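The third season of "Claner" went into production in February with two of its five leads still uncast. The network has now filled both parts and written a third character out of the first four episodes. The changes affect how the season is built, and the scripts were reordered to fit.

The new roles are the surveyor Montoya and her brother. In the source novels they arrive late, after the harbor town of Fleltuton has been abandoned. The series brings them in at the end of episode one.
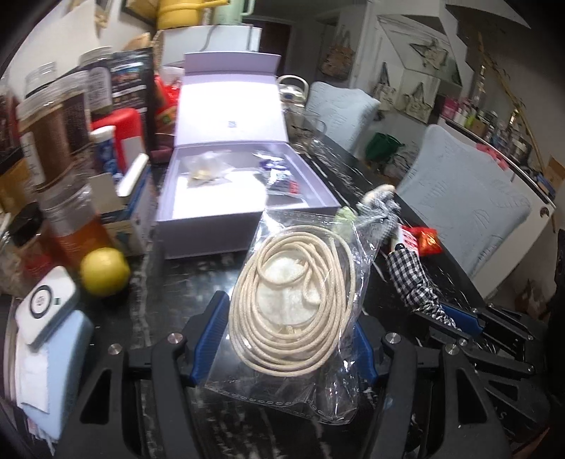

Page 30

Moving them forward has a cost. The second novel spends 93 pages on the town before any outsider enters it, and most of that material is now gone or handed to other characters. The council hearing becomes a single conversation in a kitchen. The flood is reported by radio.

What remains is a tighter schedule. Each episode follows one household for its first half and the survey team for its second, with the two lines meeting in the last scene. Season two used the same plan for its final pair of episodes — the strongest of that run — and dropped it whenever a battle was needed. There are no battles in the new scripts.

The studio, Sedach, has also changed the release pattern. Episodes will come out one per week, with no double premiere. The previous season was released all at once and lost its place in the service's top row within a month. 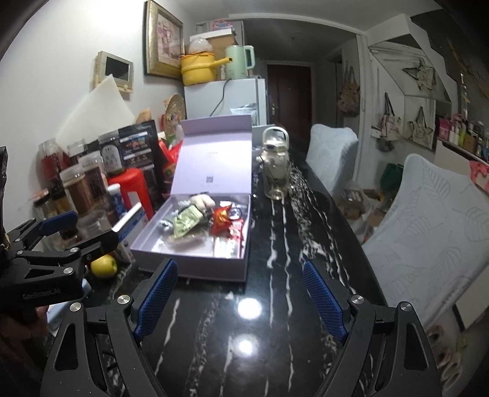

Siv Delan's name does not appear in the new credits, but Siv Dalen's does, as lead writer, and she disputes that the books have been cut too hard. The town is still the subject, she said, and viewers will know its streets better by episode five than readers do by the end of volume two. She would not say whether the lighthouse chapter survives.

The finale is set at 181 minutes across two parts. Both were shot on the same stage, with the harbor set rebuilt at a smaller scale for the second.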